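Gripper budget, second pass

The April order is nearly settled, so I am writing down how the numbers got there before I forget. The plan covers hand-held gripper units for kitchen work, plus pads, pins and one spare of whatever breaks first. The kitchen stays the same: one counter, one stove, the usual bottles along the tile.

Two jobs drive the list, plates and the wok.
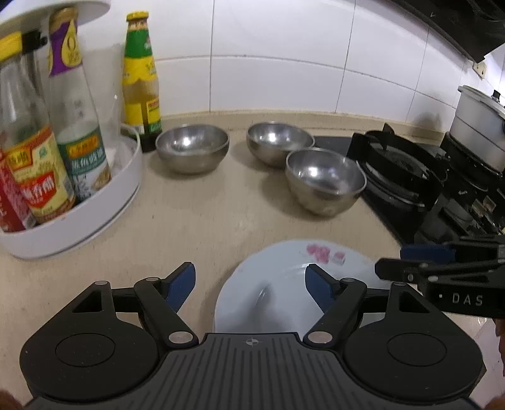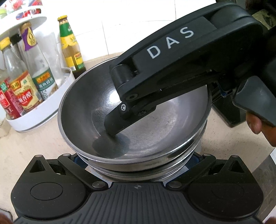 Kátia Bezerra read the draft list and objected to the order of it. She would put consumables at the top and the units themselves last, on the grounds that a unit with no usable pads is a paperweight, and that every kitchen budget she has seen runs short on the cheap parts. I have rearranged the sheet accordingly. The total did not change, but the arguments over it got shorter.

Finger pads first. Harnonach sells them in packs at $11 a pair, and I have put down eight pairs. Ceramic is easy on them. A rim held on edge needs grip and very little else. Steel is harder on the surface, and heat is harder still, so the wok pads get their own line and their own bag. Mixing the two sets was last year's mistake and I do not want to pay for it again.

Pivot pins and screws come from Plisetti as a service kit, $95. I looked at buying the pins loose. It saves a little on paper, but the small screws are sold separately and the shipping is charged twice. One kit now, a second one in the fall if the first is more than half gone.

Units. The Bredar quote is $289 each with a spare jaw included. Arruda quoted $187 without the jaw and with a longer lead time. I asked Arruda for a price on the jaw alone and have had no answer, so for now that quote is a number with a hole in it. We need two, one for each hand. Two different models side by side would mean two sets of spares, and the shelf is already full.

Things I left out on purpose:
Bowls, plates and pots. These come out of the ordinary kitchen money.
A second wok. The current one is worn, and it is staying until it warps.
Carry cases. A lined drawer has done the job so far.

Cleaning supplies are on the sheet for the first time. Oil gets into hinges, and diced food finds every gap between two parts. Degreaser, cotton swabs and a soft brush are cheap enough that I never tracked them, and then I went through the receipts – they add up over a year to more than a set of pads.

One item is still open. I would like a fixed allowance for repair time, in hours, kept separate from parts. Kátia thinks it belongs in the general labor line. I will try it as a separate line for one quarter and post the figures when I have them.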